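## 4. Setting up the table

The Luvico table arrives in one box and leaves the factory white. Keeping it white is your department. Allow 13 minutes for this section, or longer if you have already lost the bag of bolts.

1. Lay the top face down on a blanket. The box is not a blanket, whatever Valdir Leite in our packing department may have told you.
2. Fit each leg loosely, then go round again and tighten them all. Tightening the first leg fully before starting the second gives you a table with opinions.
3. With a second person, turn the table over and set it on its feet. Lift by the frame underneath.
4. Push down on each corner in turn. If one dips, wind its foot out until it stops.

**Caution:** Don't sit on the table to test it. It is rated for 132 kg spread evenly, and people are seldom spread evenly.

### 4.1 Cleaning the top

Wipe with a damp cloth and a drop of washing-up liquid, then dry. Grey smudges come from sleeves, metal edges and sliding things along when you could have picked them up. Most lift with a second wipe. Scouring powder will shift the rest, along with the finish.

*Note:* Tops made before 2016 have a softer coating. Use water only and lower your expectations.

### 4.2 Placing trays

1. Put the tray down where you want it. Don't drop it there and shove.
2. Keep the whole base on the table. A tray hanging over the side will be found by the next passing hip.
3. Leave some clear surface beside it for whatever you take out.
4. Square the tray to the edge if it bothers you. An angled tray works just as well, and Maiara Sales, who wrote the first edition of this guide, has asked us to stop mentioning it.

**Caution:** Trays with a raised rim hold small parts nicely and spills even better. Empty them before you move them.

Spare feet are sold in fours under part number 600. You will need one.

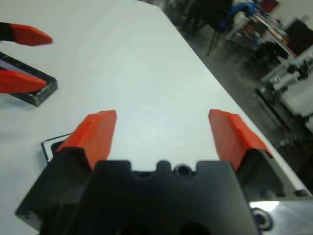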